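The Table That Stays

When my family moved to the town of Londero, we sold almost everything. The sofa went, the beds went, even the good lamps. Only the kitchen table came with us, and it took four people to bring it up the stairs.

I have since asked many neighbors what they kept when they moved, and the answer is often the same. A table remembers. It has the ring from a hot pot, the small cut from a bread knife, the place where a child pressed too hard with a pencil.

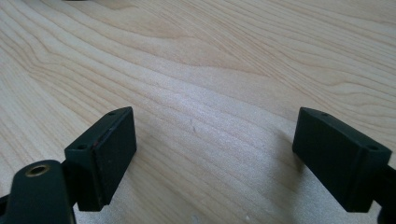
Pale wood, with the grain running in long waves.

At Urrutia, a repair shop near the river, they see 60 tables in a good year. Most owners want them to look new. The shop tries to change their mind – a light sanding, a little oil, and the old marks can stay. A full restoration costs 900 dollars there, and the shop is not sad when people say no.

I understand both sides. My mother covered our table with a plastic cloth for 2 decades, and we ate on printed lemons. When she took it off one May, the wood under it was beautiful and nobody in the family recognized it.

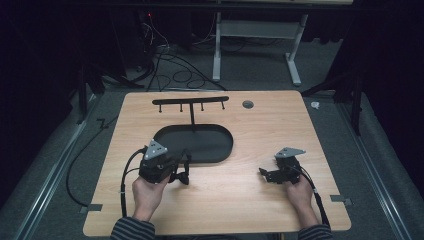
Both hands busy over a light wooden tabletop.

Now we use ours for everything. Taxes, dumplings, homework, bad news. In the evening I wipe it with a damp cloth, always in the direction of the grain, as they taught me at Urrutia. The lemon cloth is in a drawer – my mother asks about it sometimes.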